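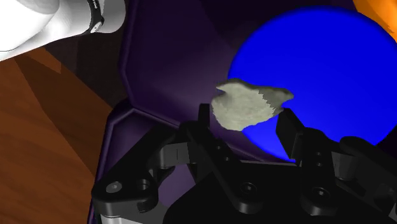
4　形状説はどこまで説明になっているか

4.1　問題の所在

日本語の助数詞の選択を対象物の形状から説明する立場を、本稿では「形状説」と呼んでいる。細長いものは「本」、薄く平たいものは「枚」、小さくまとまりのあるものは「個」で数える、という教科書でおなじみの整理がその最も素朴な形である。この整理が初級の学習者にとって便利であることに異論はない。疑わしいのは、同じ整理が話者の語選択を説明する理論としてもそのまま通用するかのように扱われてきた点である。

形状説の論文を続けて読むと、挙げられる例がよく似ていることに気づく。鉛筆、紙、皿、りんご、ボタン。どれも形がはっきりしていて、用途が決まっており、しかも慣用としてどの助数詞で数えるかを話者がすでに知っている。鉛筆を「本」と数える話者が、鉛筆の細長さを見てそう判断しているのか、「鉛筆」という名詞と「本」の結びつきを覚えているだけなのかは、この種の例からは区別できない。説明力を試したいなら、慣用の助けが及びにくい対象を相手にすべきである。

候補は日常にいくらでもある。欠けた石、焼き損じたパン、乾いた粘土。いずれも輪郭が不規則で、平たいとも丸いとも言い切れない。図1の灰色の塊などは、石にもパンにも粘土にも見え、扁平といえば扁平だが、これを「枚」で数えるとなるとためらう話者は多いだろう。形状説の側は、こうした対象について「厚みがあるため個が選ばれる」と述べることが多い。しかし、どれほどの厚みがあれば「枚」でなくなるのかは、どの論文にも書かれていない。結果を見てから厚みの有無を決めているのであれば、それは記述の言い換えにとどまる。

4.2　先行研究の証拠を読み直す

形状説を支える実証研究のうち、最もよく引用されるのはTshabalalaの一連の仕事である。Ntombi Tshabalalaは、名詞を伏せて絵だけを提示し、数量表現を産出させるという課題を用いて、形状だけを手がかりにしても母語話者の回答が揃うことを示した。名詞との慣用的な結びつきを遮断したという点で、この設計はそれ以前の内省中心の研究より明らかに進んでいる。筆者もその点は評価する。

ただし、名詞を伏せることと、名詞が想起されないこととは別の話である。絵を見た参加者は、まず間違いなくそれが何であるかを考える。円い平たいものを見て皿だと思えば「枚」と答え、車輪だと思えば別の答え方をするかもしれない。回答が揃ったのは形状が効いたためなのか、参加者が同じ名詞を思い浮かべたためなのか。この二つを分けるには、参加者に「これは何だと思ったか」を併せて尋ねる必要がある。公刊された範囲では、その問いは立てられていない。

評定の手続きにも気になる箇所がある。自由回答を助数詞の種類に振り分ける作業は2名の評定者が行い、不一致は協議で解消したとある。協議の前にどれほど食い違っていたのかが書かれていない。「ひとかたまり」「ひとつぶ」「ひとかけ」のような回答をどこに入れるかは、立場によって相当に変わるはずである。これらを「個」に準ずるものとして一括すれば、形状説に有利な表ができあがる。逆に、素材や由来を表す表現として別に立てれば、形状の寄与は見かけ上かなり小さくなる。「ひとかけ」は欠けてできたという来歴を含む語であり、形の語とは言いにくい。

Modiseコーパスに基づく計量的な議論についても、同様の留保が要る。このコーパスから抽出された2069例のうち、どれだけが独立した証拠と見なせるかは慎重に考えなければならない。書き言葉の資料では、料理の手順書や商品の説明文のように、助数詞がほとんど書式の一部になっている文章が繰り返し現れる。「卵を個で数える」例がいくら集まっても、話者がその都度卵の形を見て判断しているという証拠にはならない。頻度表は慣用の強さをよく示すが、慣用がどこから来たかについては黙っている。

Emalska方式と呼ばれる注釈基準を使えば、この問題は避けられるという主張がある。対象物の次元性、柔軟性、大きさ、境界の明瞭さという4項目を注釈者が判断し、助数詞との対応を調べるというものである。基準そのものは丁寧に作られている。けれども注釈者は文を読んで判断しているのであり、文中にはすでに助数詞が書かれている。「チーズを一枚」とあれば薄いチーズを、「チーズを一個」とあれば塊のチーズを思い描くのが自然であって、注釈者の判断は助数詞から形状へという向きに引きずられる。助数詞を隠して注釈をやり直した結果が公開されない限り、対応の強さを額面どおりに受け取ることはできない。 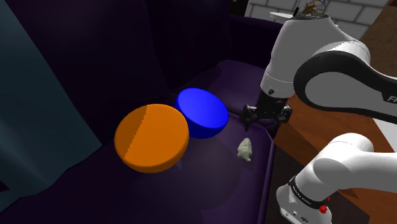 チーズの例はもう少し追ってみる価値がある。円盤状で厚みのあるものを、日本語話者は何で数えるのか。薄切りのものなら「枚」、切る前の大きな円柱なら「個」か「玉」、専門の売り場では「ホール」のような外来の単位も使われる。同じ輪郭を保ったまま厚みだけを変えていったとき、「枚」から「個」への移行がどこかで起こるとすれば、それは形状説にとって数少ない検証可能な予測になる。にもかかわらず、そのような連続的な操作を行った研究はきわめて乏しい。

Ganditzの刺激集を使った予備的な報告がその例外に当たる。厚みを4段階に変えた円盤を見せ、数量表現を選ばせたものである。報告者は、厚みが増すにつれて「枚」が減り「個」が増えるという結果を形状説の勝利として紹介している。傾向が出たこと自体は疑わない。問題は、選択肢が「枚」と「個」しか与えられていなかったことである。「つ」を許せばどうなったか。日常の会話で見慣れない物体を数えるとき、話者の多くは「ひとつ、ふたつ」と言って済ませる。この逃げ道を塞いだ上で得られた移行は、強制選択という課題の産物である可能性が残る。

加えて、単独で提示された物体と、他の物体と並んで提示された物体とでは、話者の注意の向け方が違う。図2のように、オレンジ色と青色の円盤が紫色の座面の上で寄り添い、その脇に小さな石がある場合を考えてみる。円盤についてだけ話すなら「枚」を選ぶ話者がいてもおかしくないが、石も含めてまとめて数えるとなれば、「枚」はまず使えず、「個」か「つ」に落ち着くと予想される。円盤の形は少しも変わっていないのに、数える範囲が変わるだけで助数詞が変わるのである。形状説はこの種の変動を「中和」と呼んで例外の欄に収めてきた。だが、例外の欄に入れる前に、それがどれほど頻繁に起こるかを調べるのが順序であろう。買い物の場面でも片づけの場面でも、私たちは雑多なものをまとめて数えることのほうが多いかもしれない。

色の違いも無関係とは言い切れない。色で区別できる物体が並ぶと、話者は「オレンジのと青いの」と列挙しがちで、そもそも助数詞を使わずに済ませることがある。産出課題で助数詞が現れなかった回答は、多くの場合「無効」として除外される。除外の基準が示されていない論文では、残った回答がどの程度まで日常の言い方を代表しているのか判断のしようがない。

4.3　代案についても楽観はできない

形状説を疑うからといって、対抗する「慣用説」に乗り換えればよいという話にはならない。名詞ごとに助数詞を記憶しているという説明は、既知の名詞についてはよく当てはまるが、初めて見るものを数えるときに話者がまったく途方に暮れるわけではないという事実を扱えない。正体の分からない細長いものを渡されれば、話者はかなりの確度で「本」を使う。何らかの一般化が働いていることは認めざるをえない。

Pliteckグループの折衷案は、既知の名詞には記憶を、未知の対象には形状を割り当てる。もっともらしく聞こえるが、既知と未知の境目をどこに置くかで何でも説明できてしまう点では、前述の厚みの議論と同じ弱みを抱えている。石は既知の名詞である。ところが石は「個」とも「つ」とも数えられ、庭に置く大きなものになると「石をひとつ据える」のほうが落ち着くという話者もいる。記憶されているのなら、なぜ揺れるのか。形状で決まるのなら、なぜ大きさが変わっただけで好みが動くのか。折衷案はどちらの問いにも、もう一方の仕組みを持ち出して答えるだけである。

さらに、話者間の差がほとんど論じられていない。世代差や職業による差は逸話としては広く知られている。鮮魚を扱う人、布地を扱う人、石材を扱う人の数え方は、それぞれの現場で作られたものであり、家庭での数え方とは食い違うことがある。平均された回答率だけを見ていると、誰も実際には使っていない中間的な体系を「日本語の助数詞体系」と呼ぶことになりかねない。筆者自身の内省も当てにはならない。本節の容認度に関する記述には筆者の語感に頼った部分が含まれており、その点は次節の調査によって改めて確かめる必要がある。

4.4　検証に求められる条件

以上の検討から、形状説の検証にあたって最低限守られるべき条件をまとめておく。まず、参加者が対象を何と見なしたかを、数量表現とは別に記録すること。命名の回答が割れた刺激で助数詞だけが揃うなら、形状の効果を主張する根拠はようやく得られる。命名と助数詞が一緒に割れるなら、名詞を介した経路を疑うほかない。

次に、「つ」と助数詞なしの回答を除外せず、そのまま集計すること。この手当てだけで、既存の報告のいくつかは結論を弱めることになると思われる。除外した場合としない場合の両方の表を示すのが望ましく、紙幅が足りなければ付録に回せばよい。

提示の条件についても、単独の物体と混在する物体の双方を含めるべきである。混在条件で「個」への統合が起こることは十分に予想できるので、その有無を問うだけでは面白くない。知りたいのは、対象がどれほど異質であれば統合が起こるのか、また話者が途中で数え方を切り替えるとき何がきっかけになっているのかである。

最後に、評定者間の不一致は協議前の値で報告し、振り分けに迷った回答は原文のまま公開することを求めたい。「ひとかけ」や「ひとかたまり」をどう扱うかは分析者の裁量に属するが、読者がその裁量を追跡できなければ再分析もできない。次節では、これらの条件に従って設計した産出調査の手順と、その集計上の限界について述べる。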